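Company | About the test bench

About Vorero

Vorero is an independent test shop for robot end effectors, cameras and cell controllers. We work for integrators and manufacturers who need to choose between two or more pieces of hardware and want the choice supported by measured results. We don't sell grippers, hold distribution agreements or take commission on anything we recommend. Clients pay for bench time and a written report.

The company was started by two maintenance fitters and a controls engineer who had spent years replacing grippers that looked fine in the catalogue. Most of the failures they dealt with were ordinary ones. A finger was too wide to get between parts. A hose fitting fouled the bin wall at one approach angle out of several. A camera that performed well on the supplier's demonstration parts lost contrast on painted steel. All of these could have been found with a few days of picking beforehand, and that is the work we now do.

What we test

Grippers make up the larger part of our program: parallel-jaw, angular, vacuum and magnetic types, pneumatic or electric. Cameras come next, usually as part of a full picking setup with the client's preferred lighting. We also compare controllers and motion planners, although these jobs take longer to set up and we accept fewer of them each year.

Bin picking is our main application. Parts lie in a bin at whatever angle they happened to land, and the tool has to reach them without touching the walls, the floor or the neighbouring pieces harder than it should. Bars and other long parts are requested often. They settle against each other and against the sides, and a gripper that handles a single bar in the open may have no room for its second finger when three are lying together.

The bench

The bins are standard metal ones and we use them as they come, scuffs included. Reflections off a bare floor and worn paint on a side panel affect depth data, and a new matte bin gives results that a client will not see again after the first month of production. Bins are clamped to the bench so that light contact with a wall doesn't shift the calibration during a run. Where a client's bin has an unusual wall slope or depth, we ask for one to be sent with the parts.

Cable and hose routing is part of the test. Each gripper is dressed on the wrist the way the supplier specifies, and the dress pack is then checked through the full range of wrist orientations used in the pick plan. If the supplier gives no routing, we choose one and record it in the report. Several tools have scored well on grip and poorly on reach for no reason other than where the air lines leave the body.
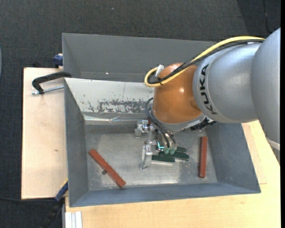 How a comparison runs

A standard comparison covers two to four candidates and consists of 400 pick attempts for each. The bin is refilled and disturbed at fixed intervals under a written procedure, so that no candidate gets an easier pile than another. Arm, camera position, approach speed and air supply are held constant unless one of them is the subject of the test. Supply pressure and flow are logged at the tool side of the valve.

Every attempt is assigned one of 27 outcome codes. A clean pick is one code. The remainder separate the kinds of failure: no grasp found, finger collision with wall, finger collision with adjacent part, slip on lift, double pick, rotation in the jaws, and so on. Clients sometimes ask for a single success percentage. It's included on the first page, but the code table is the part an engineer will use, as two grippers with the same percentage can need very different fixes.

Finger geometry is then varied if the budget allows. We keep a small machining capability for this and can usually turn around a revised set of fingertips within the same booking. Fingertip changes are reported separately from the as-supplied result.

The Heltent rig

Our longest-running internal project is Heltent, a quick-change wrist plate with integrated air, power and signal connections. It was built to shorten the changeover between candidates, and has cut it from most of an afternoon to under 60 minutes including recalibration. Heltent is not for sale. Drawings are available on request to clients who have completed a comparison with us.

Zemum is the logging software that goes with it. It time-stamps controller states, air pressure and camera frames against a common clock and exports to plain text. Zemum was rewritten in July to handle two cameras at once, and reports from before that version use a slightly different column order.

Where we are

The workshop is in Hegarty Lane, behind the old cannery, with truck access from the rear. Parts and tooling can be delivered on weekdays. Please label each crate with the job number, and with the gross weight if it is over 150 kilograms — our hoist has to be booked for anything heavier. Visitors are welcome during a run by arrangement. Closed footwear is required on the workshop floor, and eye protection is supplied at the door.

Booking

Bench time is allocated in blocks of one week. The next intake opens on 10th November. An enquiry should include part drawings or samples, the bin dimensions, the target cycle time, and the make and model of any arm or controller already purchased. If the arm has been chosen, we'll test on the same model where we can and state the differences where we can't.

Reports are confidential to the client. Raw logs are kept on site for two years and then deleted, and a copy can be supplied at any time before that on a drive provided by the client.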